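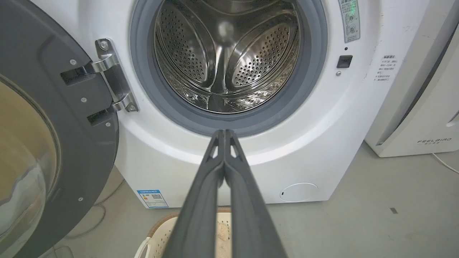

Front loader with the door open, laundry room, Feltisholm.

Feltisholm Shared Laundry: progress report to the Droscombe Fund
Fri 14 September
Prepared by Butkienė, site coordinator

1. Where the money stands

The grant paid for the refit of the laundry room and for a supply contract with Tromico. We have spent everything in the equipment line except $1,183, which I would like to hold back until November. The application said this sum would go to "user engagement." I did not write that section and I am still not sure what it was meant to buy. I would sooner keep it for door gaskets.

2. Use of the room

We recorded 126 washes in the reporting period. The plan predicted more, and I have doubts about the plan's number and a few about ours. The sign-up sheet hangs on a string by the entrance and people fill it in when they remember. Some residents write one line for two loads. Others book a slot and never show up, and the sheet does not tell us which is which. Please don't read the total as proof of demand. It is the best count we have.

The application also claimed that shared laundry would "strengthen neighborly ties." I have no evidence for or against this. People come in, load, leave, and come back late.

3. Instructions and labels

The notices on the front of the machine are in Chinese. One of them covers opening the door and a wait of one to two minutes, and this happens to be the very thing residents complain about. They pull at the door, it doesn't give, and they report a broken machine. Of the 29 complaints we logged, most were about the door. Tromico's answer was that users should follow the posted notice. I passed this on without comment.

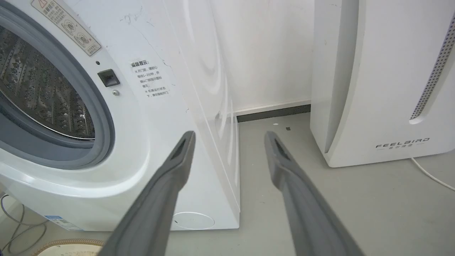
An English card is drafted and should go up next to the existing notices. It gives the waiting time, asks people not to force the door, and says to leave it open after unloading. I expect it to cut the complaints somewhat. I do not expect it to end them, and I would ask the Fund not to set a target based on it. We had a card about lint in the old room for years and the lint stayed where it was.

4. Condition and upkeep

The front panel has scuffs and thin dark scratches, with specks of dirt around the notice and toward the top. The supplier's brochure promised a finish that would "look new for years," so I mention it. None of this affects washing. I have asked for a wipe-down to be added to the weekly cleaning.

The maintenance schedule calls for the gray door gasket to be wiped and the round cover low on the front to be opened so the filter can be cleaned. The schedule was signed off on 2 occasions. It should have been more. Whether the job was skipped or just not written down, I can't say from the paperwork, and I won't report it as done.

5. Claimed savings

The interim summary sent to you in the spring gave a figure for water saved per household. I have left it out this time. It was taken from the supplier's sales sheet and we have no meter on the laundry line to check it against. If the Fund wants a real number, a separate meter would have to be fitted, and it is not in the budget.

6. Until the next report

Put up the English card.
Replace the sign-up sheet with a bound book, one line per load.
Get the filter cleaning signed for every time, or get a reason in writing.
Ask Tromico for a full manual in English. This will be our third request.

We ask for approval to carry the unspent amount forward and move it to repairs. A decision before November would let us order parts before the holiday closing.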